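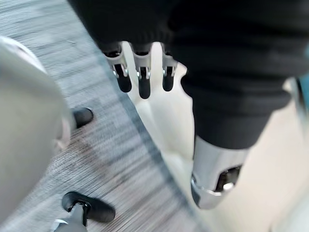

Knitting through the winter, one sleeve at a time

January 2018

I have been working on the same black sweater since June. It was supposed to be done by Thanksgiving. The body is finished, the neck is finished, and one sleeve is finished. The other sleeve is in a bag next to the couch with the needles still in it.

Black yarn is the problem. I bought it at Wudatska, the yarn store near the train station, during their summer sale. Under the store lights I could see every stitch. At home after dinner I can't tell a knit from a purl unless I hold it right up to the lamp. Ribbing is the worst because you have to read the row below to know where you are. I have ripped back the cuff on this sleeve five times.

What helped

A clip-on lamp helped more than anything else. I had been using the overhead light in the living room, and my own head was throwing a shadow on the work. Now the lamp clips to the shelf behind me and comes in over my left shoulder.

I also put a white towel on my lap. My friend Amrit Wong told me to do this months ago and I ignored it. The light cloth shows through the gaps between the stitches and you can see the columns. A pillowcase works too, but it slides around.

The third thing was to stop knitting black after nine at night. I have a second project going for evenings, a plain scarf in light gray, and the sweater only comes out on weekend mornings. This is slow. It still goes faster than ripping back every other night.

Sleeve length

The pattern is called Rirnik and I like most of it. The sleeves run long, though. I have short arms, and the first sleeve came down over my knuckles when I tried it on. Some people like that. I wash dishes and type for a living, so I don't.

I took 20 rows out of the straight part between the elbow and the cuff. If you want to do the same, work out the new length before you start the decreases — I didn't, and had to go back and space them closer together. Measure on your own arm with the elbow bent. A sleeve that looks right with your arm hanging down will ride up when you reach for something.

I wrote the changes on the back of the pattern in pencil and then lost the pattern for two weeks. It was inside a library book. Now there is a copy on the fridge.

Washing

Black yarn bleeds. I washed my swatch in the bathroom sink with a little vinegar and the water came out gray, then lighter gray the second time. The third time it was clear. I'll wash the whole sweater by itself at least twice before I wear it over anything white.

Next

I have most of the second sleeve left, then seaming, then the ends to weave in. I am not picking a date for it. My sister has already asked for one in green, and I told her to ask me again when this one is off the needles.

Comments are open if anyone has a good way to seam dark yarn. I've read that you can use a slightly lighter shade for the seams, but I haven't tried it yet.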